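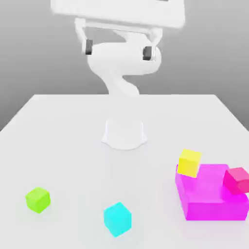 Aug 31, 2023

The measles outbreak in Gernon was declared over in May, after 113 confirmed cases in a district that had gone years without one. The final report runs to 40 pages. Most of it deals with vaccine supply, cold storage and the speed of laboratory results. All of those matter, but I think the report gives too little room to the plainest failure, which was in how people were told.

The first family came to the Ziveck clinic with a feverish child and a rash that the duty nurse recognised at once. She filled in the notification form the same afternoon. It then sat for 24 days before the district office put out a public notice. In that time the child's school stayed open, a wedding was held in the next village, and the bus to Rultero market ran as usual. By the time the notice appeared, there were cases in all three places.

The district office says it was waiting for laboratory confirmation. That is the rule, and I understand why it exists. A false alarm costs money and makes people less willing to listen next time. But measles spreads so easily that waiting for certainty is itself a decision, and in Gernon it was the wrong one. A short message saying that a case was suspected, what the signs were, and where to ring before turning up at a waiting room would have done no harm if the test had come back negative.

When the notice did come, it was published on the district website and pinned up at the town hall. It was written in one language. A good part of the population around Altıntaş, where the seasonal farm workers live, doesn't read that language well and has no reason to visit the town hall. They heard about the outbreak from each other, along with a rumour that the clinic was charging for the vaccine. It was free.

The vaccination campaign that followed was well run. Teams went out in the evenings, when people were home from the fields, and gave 2,349 doses. I have no complaint about the staff, who worked long hours for little thanks. My complaint is that they were sent out so late.

The report recommends a new freezer for Ziveck and a faster courier to the laboratory. Both should be paid for. I would add two cheaper things. Clinics should be allowed to warn local schools and employers directly when they suspect measles, without waiting for the district. And notices should be translated beforehand and kept ready, with only the place and the phone number left to fill in.

The council takes up the report at its next session. The translation work could start before then.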